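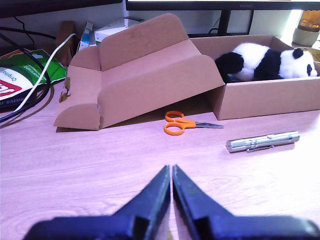

Which box should the small stuff go in?

Any mailer box with a fold-over lid, the brown corrugated kind. Size matters less than the lid. It should fold all the way open and stay there so you can see what's inside without holding it.

Kellarance desk items — readme

Notes on the packing set. Small things from a desk or a junk drawer, one mailer box, one wooden table. Written fast, will tidy up later.

What's in the set
scissors, orange plastic handles, short blade
penlight, silver metal, pocket clip
panda, plush
box, brown corrugated cardboard, lid attached

The full list has 40 items and lives in items.txt. Names there are plain words, no part numbers. If you rename one, rename it in the packing lists too.

Packing lists
There are 6. Each one says what goes in and in what order. Soft things first, then flat, then anything that rolls. Lists 2 and 5 were swapped in the Skirkham copy, fixed now. If yours has the penlight before the panda it's the old one.

Scissors go in closed, blade toward the back wall. Up to 5 items per box, more than that and the lid wont sit flat.

Boxes
Ratex mailers, bought flat. Fold on the creases, side panels in last. Old tape is fine, leave it on — pulling it takes the top layer of the cardboard with it. Throw out a box when the lid crease splits.

Known problems
Item names are not consistent, "penlight" and "pen light" both show up. Same thing.
Anghel list still says "bear" for the panda in two places.
No weights yet. Planned for January

Changes
v2 — new boxes, lists re-orderd, coins removed
v1 — first version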